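PRANDTHORPE WORKSHOP RELEASES PLANS FOR A SHARED ROBOT BENCH

For release in May

The Prandthorpe shared workshop has released the plans and simulation files for Narkell, a robot bench meant to be built by members in a garage or a common shop. The files are free to download and cover the tabletop, the arm mount, the test fixture and the room model used to try out moves before any hardware is switched on.

Narkell is built on a plain wooden table. The arm bolts down through a square metal plate at one end, and the fixture sits on a plate of its own within reach of the gripper. Builders can move the fixture plate and save its new position in the settings file.
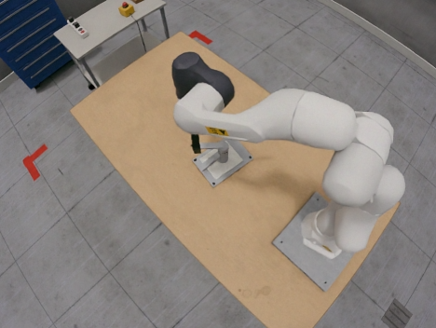 The first task in the release is working a small lever on the fixture. It was chosen over pick-and-place because most members want a bench that can run wear tests on valves, latches and switches they have made themselves. The simulated version ran 3927 trials over the winter. Each trial starts with the gripper open, and the start position is shifted slightly from one run to the next.

Liapis, a parts supplier in Hilside, cut the plates for the first physical build. The drawings use standard bolt sizes, and a drill press is enough for the holes.

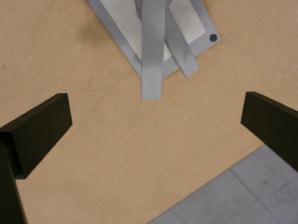 The download includes a view looking down past the gripper fingers, which members used to check alignment with the fixture. A parts list, wiring notes and 16 pages of assembly steps are also included. The notes ask builders to mark the floor around the table and to keep an emergency stop within reach of the person running the bench.

The workshop plans 2 build evenings for members, both starting at 6:30 p.m. 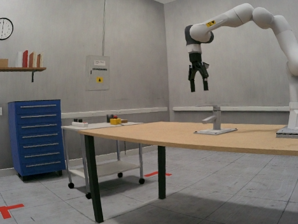 Liapis said the plates are simple to make in small runs and that it would keep the drawings on hand for other shops, but it asked builders to measure their own tabletops before ordering, as the mount has to sit flat.

A second task will be added to the files once it has passed 1000 simulated trials. Shops that want to send in their own fixtures can do so through the Narkell project page.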